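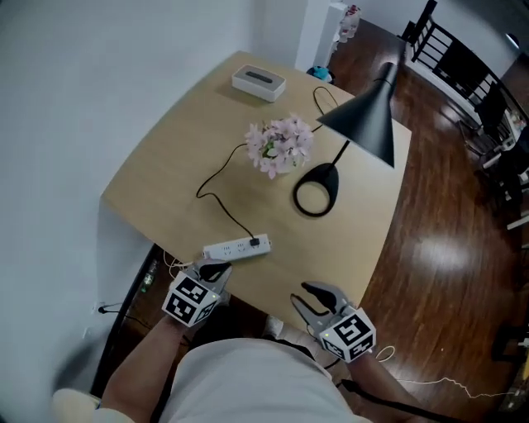 February, bench notes, desk by the white wall

Second go at the lamp desk. Cokumby wants one layout for every loaner desk in the building and the Zurer guide says tissue box at the back, flowers next to it, lamp to the right, power strip near the front. Fine on paper. I don't believe whoever drew it has ever tried to plug anything in at a desk like that.

My main gripe is the strip. Putting it near the front edge keeps the sockets in reach but it also means the lamp cord has to come all the way forward across the top, and there's no version of that where the cord isn't in the middle of where you'd write. Tried the cord left of the flowers, where the guide wants it. Looks tidy from the chair. From the side it's still a big loop of black cable on a blond desk.

The Flulex clips came in. The sheet claims 3000 open-and-close cycles before they lose grip. Would love to know how they got that, as the first one I put on the edge of the shelf let go before lunch. Ordered two packs, 38 clips, and I wouldn't hang anything heavier than a lamp cord from them.
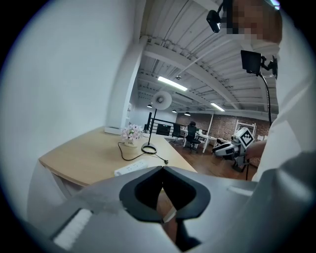

Strip at the back, behind the tissue box, and be done with it. People plug a lamp in once and leave it there for a year, so why give up the best part of the desk for it? The back also gets the cord off the writing area, which was the whole complaint last time.

Fair, and I'd go along with it if people did plug in once. They don't. The phone chargers come and go all day, and with the strip at the back everybody leans over the flowers to reach it. We had it that way at the Lévesque site and the vase went over twice in the first month. Artificial flowers, so no water, but still.

Lamp notes. The ring base is fine, better than I gave it credit for. Footprint is small and you can run a cord through the middle of the ring if you're fussy. The shade is the part I doubt. Turned toward the right edge it lights the end of the desk, which is no use to anyone sitting in the centre. Turned left it's pointing at the flowers. The guide has it at 90 degrees to the front edge and gives no reason.

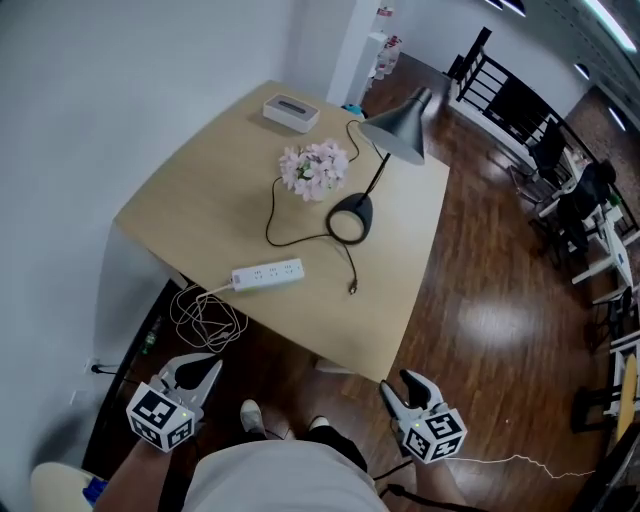 Then there's the slack. Whatever you do on top, the leftover cable ends up underneath, and coiling it by hand only lasts until somebody's foot finds it. I'd like a tray screwed to the underside. Cokumby says no screws in loaner desks, so it'll be stick-on, and I have my opinions about stick-on after the clips.

Still to sort out:
Shorter lamp cord, or a proper wrap for this one
Stick-on tray, one only, as a trial, before anybody orders a boxful
Ask Zurer which way the shade is supposed to face and why
Decide if the tissue box earns its spot. I'd put it in a drawer if there was one

Tried the order of work in the guide as well: flowers, box, lamp, cord, plug. Backwards, to my mind. If the plug goes in first you can see how much cord you've got to play with and set the lamp to suit. Doing it their way I had the lamp where I wanted it, then had to shift it 2 cm to get the loop to lie flat, then shift the flowers to match. 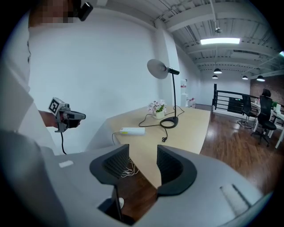 Lamp desk, strip on top, white cables hanging underneath.

Leaving the strip near the front for now. Not convinced by it, less convinced by the back. Will have another look once the tray turns up — and if the tray drops off overnight I'm going back to zip ties, whatever colour they come in.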